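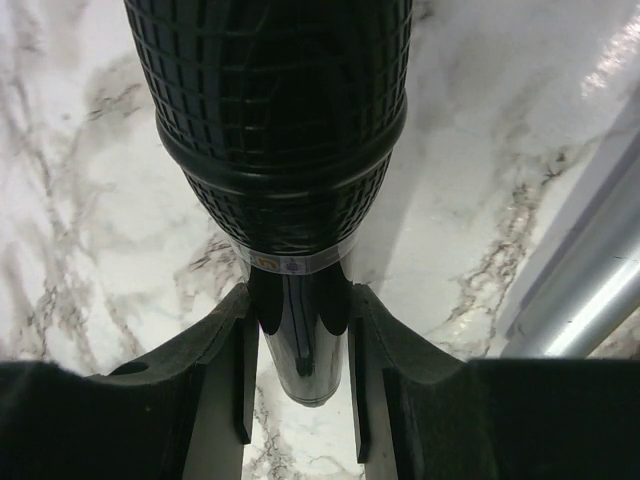 Candska two-finger gripper reports a completed grasp before the fingers have closed

Takeshi Hamada

Our department operates a Candska two-finger gripper on a bench arm under the Remow controller, and we are seeking advice on a grasp confirmation fault that has now resulted in a dropped item. The controller issues a close command, receives the "object held" signal, and proceeds to the lift, although the fingers have not made contact on either side. The fault is most frequent with narrow, glossy parts. A typical case is a black cylinder with a raised grid texture over its upper sections and a slim, smooth tube at the bottom: the fingers stand on either side of the tube, the marble countertop is visible through a narrow gap next to each metal plate, and the signal is already present. When the same cylinder is presented so that the fingers meet the textured section, the grasp is completed normally.

The log for June contains 1,485 close commands. Of these, 103 were followed by an "object held" signal and then, within the first moments of the lift, by a loss of the same signal. In most instances the arm rose with nothing in the fingers and the item remained where it was. In one instance a finger caught the item during the lift, carried it a short distance and released it beyond the edge of the counter. No person was within reach at the time. The cell has been restricted to low speed since that event, and staff have been instructed to remain behind the floor line while the arm is enabled.

The following steps have been taken so far without a change in the fault:

The finger plates were cleaned and the mounting screws were checked for tightness.
The closing force was raised from the default setting to 70 percent.
The gripper was homed again from the controller menu and the power was cycled.
The cable between the wrist and the controller was replaced with a spare.

We would be grateful for guidance on two points. First, is there a setting in Remow that determines when a stop is treated as a grasp? Second, is it acceptable to continue using the cell at low speed while the cause is being investigated?

Lumier Integration Desk

The symptoms are consistent with a grasp test that relies on motor current alone. In its default configuration, the controller declares an object held when the current rises above a threshold and the fingers stop moving. It does not compare the finger position with any expected width. Anything that stalls the fingers before they reach the part will therefore produce the same signal as a genuine grasp. Common causes are dirt in the guide rail, a dry or bent guide, an incorrect home position, and a cable that pulls on one finger near the end of its travel.

The difference you describe between the two sections of the cylinder is useful. The textured section is wider, so the fingers meet it before they reach the part of their travel where they stall. The slim tube requires them to close further. The gloss of the surface is unlikely to be a factor, as this model has no optical sensing in the fingers. We suggest that you record the finger position at every "object held" signal and compare the values. If the false signals are grouped at one opening, the obstruction is mechanical and lies at that point of the travel. If they are scattered, the current threshold or the home position should be examined first.

The test can be carried out with no object present. Remove all items from the bench, set the closing force to its lowest value, and command a full close from the fully open position. The fingers should travel until the plates meet. On a unit serviced at our facility last year, the fingers stopped with an 11 mm opening on every attempt, and a fragment of packing material was found in the guide. Please do not attempt to clear the guide with the power on.

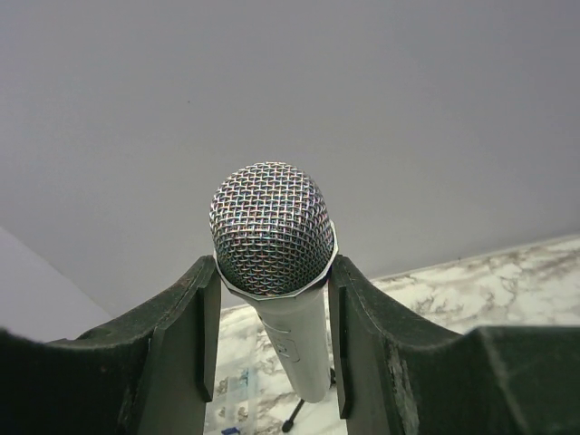
Once the mechanical cause has been dealt with, the grasp test itself should be corrected. In the Remow tool settings, open the page for the gripper and enable the width window. Enter a minimum and a maximum opening for each part in your program. A stop outside that window will then be reported as a failed grasp, and the arm will hold its position until an operator responds. The window should be set separately for each section of a part where the program may grasp it in more than one place, as would be necessary for your cylinder.

With regard to closing force, we recommend returning it to the default. A higher force may carry the fingers past a light obstruction on some cycles and leave the fault in place on others, and it increases the pinch hazard for anyone working near the fingers. It also makes the log harder to interpret, given that entries before and after the change are no longer comparable.

On your second point, low speed reduces the consequence of a drop but does not address the false signal. Our position is that the cell should be taken out of routine use until the empty-bench test has been passed. Supervised testing may continue with the stop button in the hand of a second person.

benchside_rk

Had the same fault on an older unit. Reinstalling the controller software cleared it, so that may be the fastest thing to try. I do not recall the version number. Make a backup of your programs first, as ours were erased.

Mottram Equipment Safety Office

This reply is confined to the safety aspects of the report. The Mottram guidance for shared bench cells treats an unplanned release of a part outside the work area as a reportable event, whether or not a person was present. A report should be filed by the person responsible for the cell, and it should include the controller log for the full shift in which the event took place. The log should be exported before any software is reinstalled. The suggestion in the previous reply would remove the record of the fault and is not recommended at this stage.

The floor line is an administrative measure and should not be relied upon as the only protection. The distance to the line ought to be reviewed against the full reach of the arm with the longest part in the gripper. If parts can leave the counter, a raised edge or a screen on the open side should be considered.

The program should also be amended so that the lift begins with a short, slow rise followed by a second check of the "object held" signal. In the cases described, the signal was lost at the start of the lift. A second check at that point would have stopped the arm before any lateral movement began.

Before the cell is returned to use, the following should be on record: the result of the empty-bench test, the width window entered for each part, the closing force in use, and the name of the person who carried out the check.

Takeshi Hamada

We thank all respondents. The cell was taken out of use on receipt of the first reply, and the log was exported the same afternoon. The finger positions recorded with the false signals are closely grouped. In the empty-bench test, the fingers stopped short of full closure on every attempt at the lowest force setting, and the left finger could be felt to bind when moved by hand with the power off. The closing force has been returned to the default.

The guide has not yet been opened, as our service agreement requires this to be done by the supplier. The event report has been filed. Width windows have been entered for all parts in the current program – with two separate entries for the cylinder – and will be tested after the guide has been inspected. The controller software has not been reinstalled. A further entry will be posted on this page when the supplier's findings are available.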